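Workshop > Body electrical > Power windows > Resetting the auto up/down function

Resetting the power window after a battery disconnection

Applies to the Dirkard saloon and estate with one-touch windows on all four doors. Last revised 7/22/24 by Siiri Riihimäki.

When the battery has been disconnected, or a window motor has been replaced, the motor loses its stored closed position. The window will still move while the switch is held, but one-touch operation and jam protection are off until the reset is done. The indicator in the driver's switch flashes during this time.

Before you start

Close all the doors and make sure the battery is well charged. Switch off the headlamps, heater fan and rear demister. If the battery is weak, connect a charger first. A drop in voltage part way through will cancel the reset. 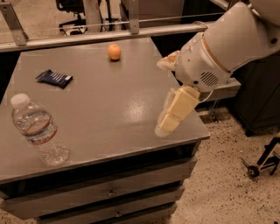
Each window has to be reset from the switch on its own door. The master switch on the driver's door will move the passenger windows but it will not store their positions. Check that the window lock button is released, or the rear switches will do nothing.

Reset procedure

1. Turn the ignition on. The engine does not need to be running.

2. Press the switch down and hold it until the window is halfway open, then let go.

3. Pull the switch up to the first stop and hold it until the window is fully closed. Keep holding for a further 4 seconds, then release. 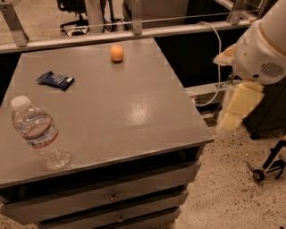

4. Push the switch fully down and release it. The window should open all the way without being held.

5. Pull the switch fully up and release it. The window should close in one movement. Repeat steps 2 to 5 at the other doors.

If the reset does not take

Try again up to 3 times. If the window stops and reverses near the top, look for dirt in the glass run or a seal that has come out of its channel. Kavinda Seneviratne found that seals fitted dry can drag enough to trigger the jam protection, so use silicone spray on new ones.

If the switch indicator still flashes, read the fault codes. On the Rernley tester, code 521 means the motor has no stored position. Check the motor connector for bent pins before ordering a new motor.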